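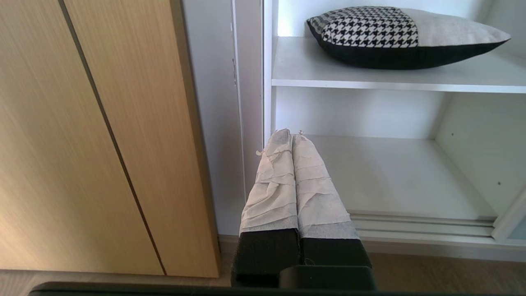

Search this site Search Go

My move-out and move-in checklist for furnished flats, with comments

Posted March 2021 by Kha Cao

I've now rented furnished rooms and flats in Skimorton for long enough to have lost one deposit, argued my way back to most of another and got the rest returned in full. People keep asking for the list I use, so I've typed it up from the notebook. It's the same list at both ends of a tenancy. You do it the day you get the keys, you keep it, and you do it again the day you hand them back. My comments are underneath each bit and you can skip them if you only want the list.

BEFORE YOU GO IN

[ ] Inventory from the agent, printed
[ ] Two pens, torch, tape measure
[ ] Phone charged, plus a lamp or charger to test sockets with
[ ] Meter cupboard key

Comment: the meter cupboard key is the one I always forget. At the Onelby Street flat it was on top of the meter cupboard, which I found after half an hour of ringing people. Ask before the agent drives off!

FRONT DOOR AND HALL

[ ] Every key turns in every lock, from both sides
[ ] Door closes without a shove
[ ] Letterbox flap springs back
[ ] Hall light works from both switches
[ ] Smoke alarm: press and hold until it sounds
[ ] Read both meters and write the numbers here: ____________

Comment: do the smoke alarm while the agent is still standing there. Mine at Onelby Street gave one sad chirp and that was that, and it was replaced the next morning. If I'd emailed about it I think I'd still be waiting. Same with the keys — I was once given three for a door with two locks and the third turned out to belong to next door.

KITCHEN

[ ] All hobs, one at a time, up to full
[ ] Oven light, oven door seal
[ ] Fridge seal (shut a bit of paper in it and tug)
[ ] Under the sink: feel round the pipe joints with dry kitchen roll
[ ] Run the tap for two minutes, then feel again
[ ] Drawers out to their full length
[ ] Worktop: burns, knife marks, swelling near the sink
[ ] Extractor filter

Comment: the swelling near the sink is worth a proper look, with your eye right down at worktop level. I was nearly charged £700 for a worktop that had been lifting since long before I turned up. What saved me was one line on this list saying "raised along back edge, about a hand's width", with the agent's initials next to it. Get the initials. I can't say it enough.

The extractor filter I put in for my own sanity. You don't want to know.

LIVING ROOM

[ ] Every socket
[ ] Windows open, shut and lock
[ ] Sofa: cushions off, look at the frame and the springs
[ ] Table: wobble, rings, underside
[ ] Curtain rail fixings
[ ] Carpet in the corners and behind the door

Comment: sit on the sofa in every seat. Yes, you feel daft. Châu Lại, who shared with me for two years and is far more patient than I am, used to lie down on it full length and then write "fine" or "not fine" and nothing else. Her forms are a pleasure to read. Mine go up the margins and over the back.

BEDROOM

[ ] Mattress both sides
[ ] Bed slats (count as you like, but look for cracked ones)
[ ] Wardrobe doors hang level and stay shut
[ ] Wardrobe fixed to wall? Y / N
[ ] Shelves: press down gently in the middle of each
[ ] Shelves fixed to wall? Y / N
[ ] Behind and under the big furniture for damp
[ ] Radiator heats top and bottom

Comment: please do the wall fixings. Tall furniture that isn't fixed is the thing I worry about most, more so since my nephew started climbing. Open both doors of the wardrobe at once, put a hand flat on the front and see if it wants to come with you. If it does, write N, write "tips forward" and ask for a bracket in writing. My last agent, Zoddale, sent a man within the week and he was done in ten minutes.

With shelves the trouble is usually the little pegs. Somebody loses one, swaps in a screw that's nearly the right size, and it holds until you put your books on it.

Damp: use the torch, and use your nose too. A musty wardrobe with a fresh coat of paint behind it has made me suspicious ever since the place on Quách Row. There I wrote "smell, back of wardrobe" on day one and by June I could have grown mushrooms.

BATHROOM

[ ] Flush twice, listen for it to stop filling
[ ] Shower to hottest, then to coldest
[ ] Sealant all the way round the bath
[ ] Extractor fan holds a square of loo roll
[ ] Floor by the toilet: any give?
[ ] Lock on the door, and can it be opened from outside?

Comment: the fan test is my favourite. If the paper drops, the fan is making noise and doing very little else.

OUTSIDE AND SHARED BITS

[ ] Bin store, and which bins are yours
[ ] Stair lights
[ ] Bike rack
[ ] Gutter over your windows (go out when it's raining if you can)

LAST THINGS

[ ] Photos of anything marked, with the room written down
[ ] Both signatures on every page
[ ] Copy emailed to agent the same day
[ ] Original in the folder

Comment: on my last move-out I had 17 things written down from move-in, and the agent's own report had 6. All the extra ones were mine to prove and I could, because it had gone to them by email the first evening. If you send it a week later they can say you did it yourself, and some of them will.

A friend of Châu's took a bigger place and they wanted nearly £3,000 from her all in for carpets, paint and a door. She hadn't kept anything. She got it down in the end but it took most of a winter and a lot of crying on our sofa (which was, for the record, "fine").

I still want to add something for gardens and I've never had one, so if you have, tell me what goes wrong with them. Also lofts. I'm told there should be a line about loft hatches.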